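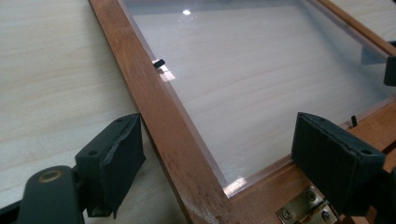 Every March the town of Plildale holds a weekend market in the old feed hall, and every March I come home with something I had no plan to buy. One year it was a brass letter scale. Another year it was nine mismatched soup spoons, which I use every single day. I love that market, and I love it for one reason above the others: almost everything in it has been kept by somebody.

I want to make a case for keeping things. I don't mean hoarding, and I don't mean the museum kind of keeping either, where nothing gets touched. I mean the ordinary kind, where you own a drawer or a box or a shelf, you put small things in it over the years, and now and then you take them all out again and have a good look.

My own keeping started with buttons. The town I grew up in, Skotimov, had a shirt factory, and when it closed the shop across the road sold off its stock by the scoop. A scoop cost less than an ice cream! I got blue ones, bone ones, tiny pearly ones meant for baby clothes, and a few enormous coat buttons that I was convinced were valuable. They weren't. I have them still, and I could tell you where each of the coat buttons has lived.

People who don't keep things tend to think the objects are the point. For me the sorting is at least half of it. Put 20 buttons in front of a child and watch what happens. First they go by color, then by size, then by some private system that nobody else in the room can follow, and an hour has gone by. I have seen grown adults do the same with seed packets, ticket stubs and foreign coins, and they come up from the table looking rested.

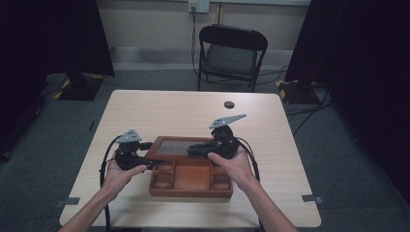
A lidded box with compartments, the best invention a keeper ever had.

I'm picky about containers, I admit. A deep box with no dividers is a pit. Things go in and sink, and you end up buying a second tape measure when the first is under the string. Shallow is better. Dividers are better still, and a lid you can see through is a real joy, as you get to look at your things on the way to the kettle. Uneven compartments suit me more than a perfect grid. Life doesn't hand you collections in equal portions, and a big middle section will always fill up with whatever you happen to be mad about that year.

Now, I know the other side of the argument. Photograph it, the tidy people say, and let it go. I tried this. I have 2,000 pictures of small things on my phone, and I have gone back to look at perhaps a handful of them. A photo of a train ticket from Shek to Piltirance tells me that I took the train. The ticket itself is soft at one corner from being folded in my glove, and there is a coffee ring on the back, and when I hold it I remember the whole wet, cheerful morning, including the woman across the aisle who ate a pie with a fork she had brought from home.

That's a lot to get out of a bit of card, and it only works with the card in my hand.
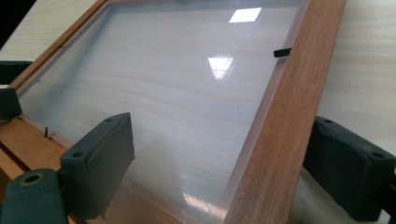 Start smaller than you want to

If you'd like to try it, pick one kind of thing and one place to put it. Give yourself a year before you decide whether it's worth the room. Write a word or two on the back of anything flat, in pencil, while you can still remember where it came from. I skipped that for ages and I regret it, as I now own a very handsome key and have no idea what it opens.

And please let people handle your things. A collection gets better when a neighbor's kid tips it out on the rug and asks what the funny green one is. Mine is a button from a raincoat I wore until the lining fell out, and I will happily tell you all about it.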